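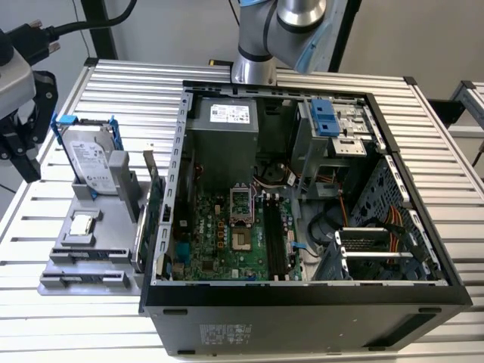

Subject: Re: Recertified desktops for the Clanstead office

On the list earlier, the office coordinator wrote:

> Good news on the replacement question. Kutstead has quoted us
> for recertified machines, every one tested and backed by a
> warranty. The supplier says they will last five years easily
> and use less power than what we have now, so the saving on
> electricity helps pay for them. Total is under 3000 dollars.
> If there are no objections I'd like to place the order before
> the end of January.

I have objections, or at least questions, and I'd rather ask them before the order goes in.

First, "recertified." Certified by whom, and against what? I read the Kutstead page twice and all I could find was that each unit passes a 107-point inspection. The points aren't listed. I wrote to ask for the list and got back a PDF of the same web page. A hundred and seven is a lot of points for an office desktop. If one of them is "power button present" and another is "power button works," I'd like to know that.

Second, the warranty. It's in the quote as "up to 2 years." Up to. The terms (there's a link in small print at the bottom of the second page) say parts only, we pay shipping both ways, and power supplies and drives are covered for 90 days. Those are the parts I'd expect to go first in an older desktop. Everything else mostly sits there until you throw it out. So the long part of the warranty covers the things least likely to need it.

Third, the five years. Who at the supplier said that, and is it in writing anywhere? These machines already had a first life in somebody else's office. The quote doesn't give a manufacture date for a single one of them, only a processor family, and that family was sold over a long stretch. I'm not saying they're junk. I've run old office machines for years and been perfectly happy with them. I'm saying the number came from the people selling them.

Then there's the electricity. The flyer says $546 saved, in big green type. I went looking for where that comes from and the footnote says it compares the new unit with "a typical legacy workstation" left on day and night at full load. Ours get turned off at closing and spend most of the day showing a calendar and a spreadsheet. There is no footnote on the footnote, so I can't tell you if it's per machine, per year or per anything. Before we count a dime of it, could someone borrow a plug-in watt meter and leave it on the front desk machine for a week? The library in town lends them out.

A few people have told me off the list that Clinix bought from the same place and were very pleased. Maybe so. When I asked, they'd had theirs since the fall. Ask me what I think of any computer in its first few months and I'll tell you it's great.

And I don't think we've established what is wrong with the ones we have. "They're slow" was the whole case at the last meeting. Slow at what? Mine is slow for ten minutes after I log in and then it's fine — that sounds like startup programs or a tired hard drive to me, and a drive is a cheap thing to swap. The one in the Takeda room is slow all day, but it's slow in the browser, and the wifi in there has never been any good. A new desktop on the same bad wifi will load the same pages at the same speed.

What I'd want before we vote:

- the inspection list, the real one
- manufacture dates for the units we'd get
- the warranty with "up to" taken out, or a shorter number we can rely on
- one of our own machines tried with a new solid state drive, so we have something to compare

If all that comes back clean I'll vote yes and stop writing long emails. The quote says the price is only good through the month. The one we got last spring said that too, and it was the same price.

Also, could whoever has the key to the supply closet please put it back on the hook? The printer is out of toner.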